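Clearing the table after lunch: small habits that save me time

I started to write these tips for my neighbor Blažena, who has to clean up after a shared lunch four times a week. Then more people asked for them, so I put them on this page. Most of it is simple, but it took me years to do it in a good order.

Two groups first

Before you wash or throw anything, decide what stays and what goes. Mugs and steel containers stay. Paper cups, brown paper and used foil go. I like to have a plastic tray with a raised rim on one side of the table, and everything that must be washed goes in there. A strong color is good, blue for example, so people see it and put their mug in it without being told.

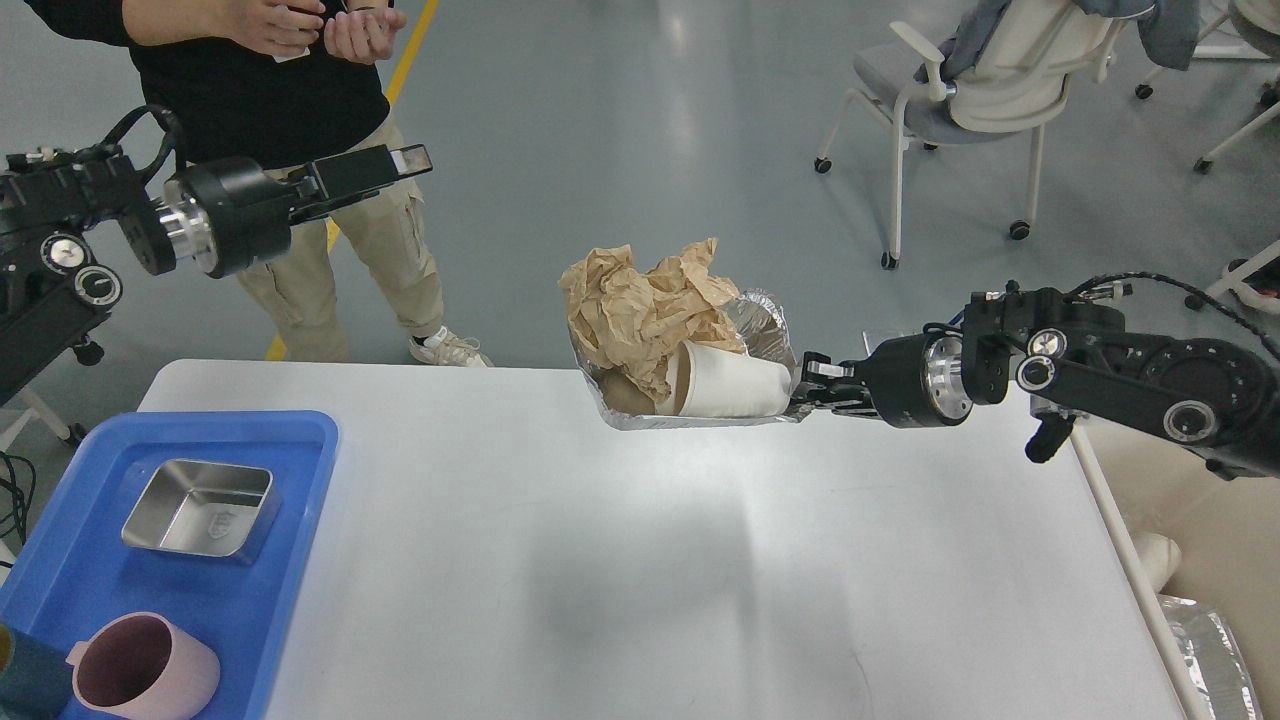

For the waste I use what is already on the table. A foil tray from the food can hold a lot of crumpled paper if you push it down a little with the hand. Lift it by the rim, and slowly – thin foil bends under the weight, and then the paper is on the floor. If it feels too soft, put one hand under it.

Paper cups

Look inside each cup before you move it. If there is still coffee, pour it in the sink first. Anežka Hrubý puts one cup into another and carries the whole tower to the bin. I do this too, but only up to 13 cups, after that mine falls.

Foil
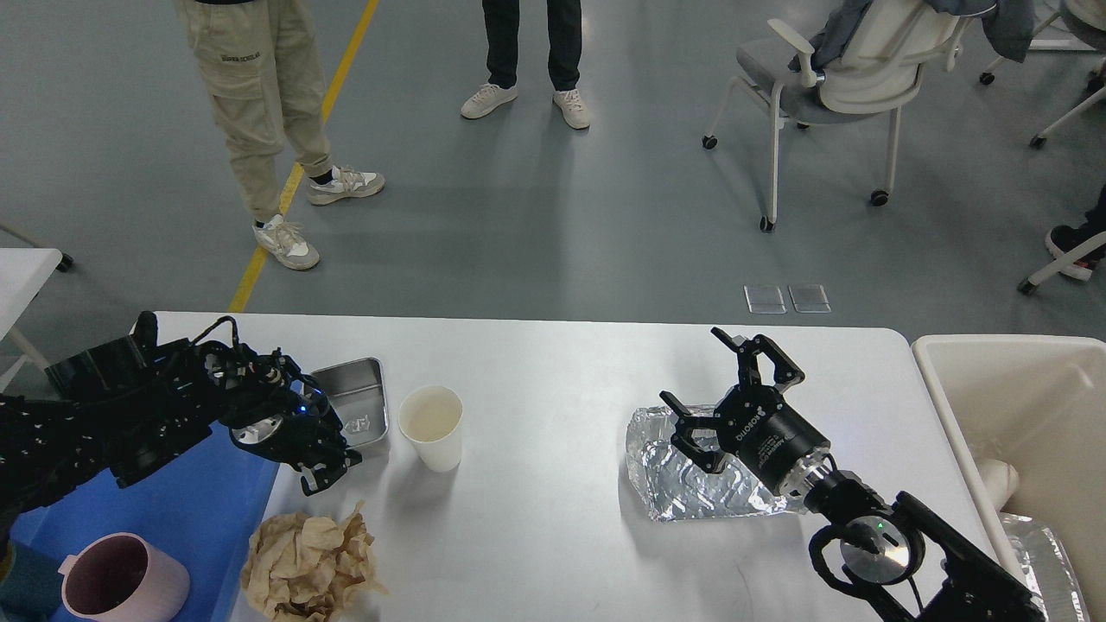
Our town takes clean foil for recycling, but the rules are different in each place, so ask in yours. Wipe the grease with a piece of the brown paper you will throw away anyway. Small pieces of foil are easily lost in the sorting, therefore I press them together into one ball, as big as a fist. Clear plastic wrap I keep apart from it. The two look similar when they are crumpled, and I have mixed them many times. Foil stays crumpled when you press it, plastic wrap opens again.

Mugs and steel

Do not leave a mug lying on its side near the edge of a table. With ceramic mugs I turn the handle to the inside of the tray, so no sleeve catches it. Steel containers I soak for a short time in warm water with a drop of dish soap, and I dry them at once with a cloth. In February, when our water seems to be harder (maybe it is only my impression), I add a spoon of vinegar against the white spots.
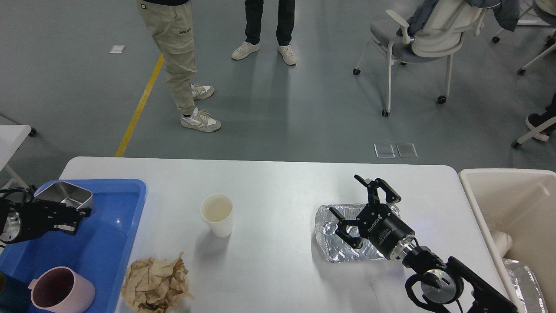

The table itself comes last. I wipe it from the far side toward me, with a damp cloth and then a dry one. On a white table coffee rings are seen very well, and for the old ones baking soda on a wet cloth is enough. Rub softly and try it first in a corner.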